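Banora Self Storage — Frequently Asked Questions

What sizes do you have?
Units start at 3 square metres, which suits the contents of a small bedroom. The largest is 20 square metres and will take most three-bedroom houses if you stack well. Sizes in between come up as people move out, so ring the office for what's free.

How long do I have to sign up for?
The minimum is one month. After that you pay month to month and give us 14 days' notice when you want to leave.
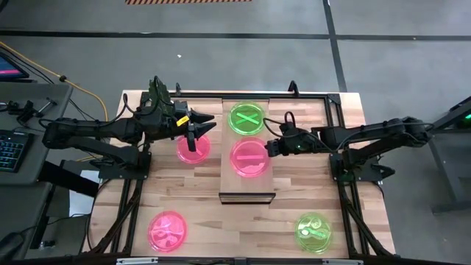
Can I get to my unit after hours?
The gate opens at 6 am and closes at 9 pm, including public holidays. Your PIN works at any time between those hours. The office keeps shorter hours, posted on the door.

What can't I store?
Food, plants, animals, gas bottles, fuel, fireworks and anything illegal. Mowers and whipper snippers are fine once the tank has been drained. Tyres are allowed, up to one set per unit.

Is my stuff insured?
Not by us. Some home and contents policies cover goods in storage and some don't — check with your insurer before you move in.
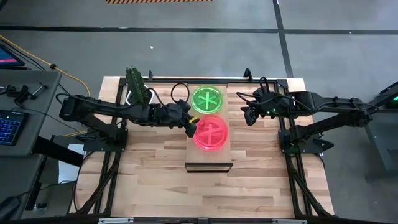 If your policy doesn't cover storage, we can add you to ours for a monthly fee. You'll need to give us a replacement value for the lot, and we don't cover cash, jewellery or coin collections.

Do you supply locks and boxes?
Both are sold at the office. You can bring your own padlock. Unused boxes can be returned for a refund if they're still flat.

Can I hire shelving?
Yes, by the month, in the larger units only. Please don't drill into the walls.
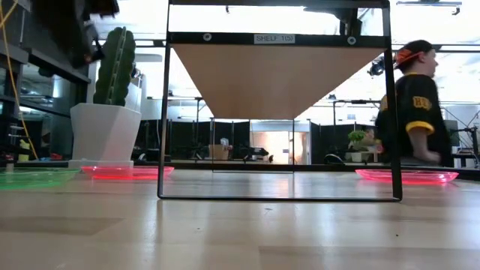 Metal-framed shelf with wooden board, labelled at the front.

How do I find you?
We're at 643 Girnetti Road, Banora. Turn in at the Skov Street end, as the other driveway is exit only.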